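A visit to Tromuvo: trying the Jelteck hand-held gripper

Jul 24, 2024

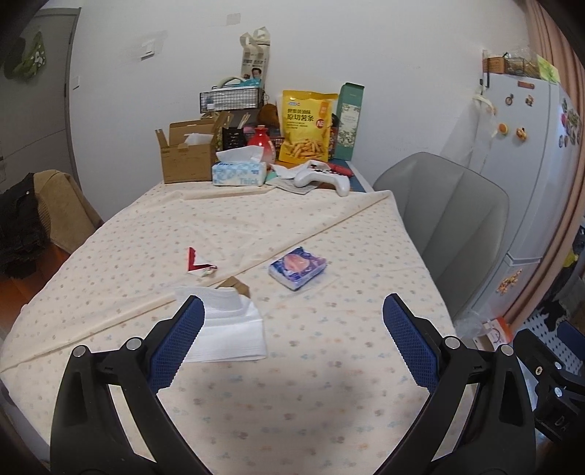
What the kit includes

Tromuvo sells the Jelteck as a kit for people who want to record gripping tasks by hand and use the recordings to train an arm later. The gripper is black, with two fingers and a blue textured pad on the inside of each. The bolts can be reached from outside, and a pad change took me seven minutes with the wrench supplied. The price is 1340 dollars with one spare set of pads. The recording software, Haltomel, is licensed separately by the year.

On the table

Madalena Bragança runs the demonstrations and prefers household goods to test blocks. Tissues are her usual starting point. A stack of them is soft and the top sheets crumple easily, so the operator has to bring the pads in slowly. Pocket packs and small cardboard pieces come next.

I was given 20 minutes of practice and then recorded my own runs. My wrist was tired by the end. The grip suits a larger hand than mine, and Tromuvo has a smaller handle planned for September.

Service

Repairs go through Hutsuliak, which holds more than 116 spare parts in stock. Shipping is paid by the customer in both directions. A loan unit can be booked for seven days, and I have put our workshop down for one.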